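Blog > Games > Narrative > Osilo

Osilo: notes on structure and save behavior

January 2018

I finished Osilo over two evenings, once on the laptop and once on the tablet. It is a text-heavy adventure with two narrators, and most of what I want to record concerns how the halves are joined.
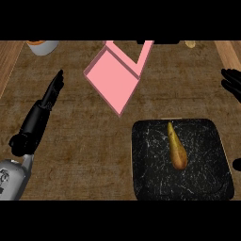 The first narrator is a radio operator at a relay station called Veloso. The second is her brother, who reads her logs in the year 2429 by the game's calendar. You play the operator's chapters by choosing which messages to pass on. The brother's chapters have no choices. You read, turn a page, and go back to the station.

The link between them is a table of flags. Each message you pass on sets one, and the brother's text is assembled from short passages keyed to those flags. I checked this by replaying chapter 3 with a single message withheld. Two paragraphs changed and the rest stayed identical, including a line that refers to the withheld message. That is a bug, and a visible one.

The store page promises 200 message combinations. I believe the number, but most of them collapse into the same few endings. The late chapters only read the flags set before the power failure – anything you do afterward is ignored.

Saves are automatic and there is one slot. If you quit during a transmission, the game puts you back at its start with the timer reset, so the time pressure can be removed entirely. I used this twice.

Writing is good in the station half and flat in the other. The brother explains what we have already read. His last chapter would work better at half the length.

Performance was fine on both machines. Text size can't be changed on the tablet. My score is 85, the same as I gave Brikasley, which had weaker prose but a cleaner design.

Comments (3)

mellon_reader
The chapter 3 bug is still there in the February build. It also happens in chapter 5 if you skip the weather report.

tapedeck
Does the flag table survive a reinstall? Mine came back with the brother's text blank.

stationkeeper
I liked the brother's chapters more than you did. Agree on the text size.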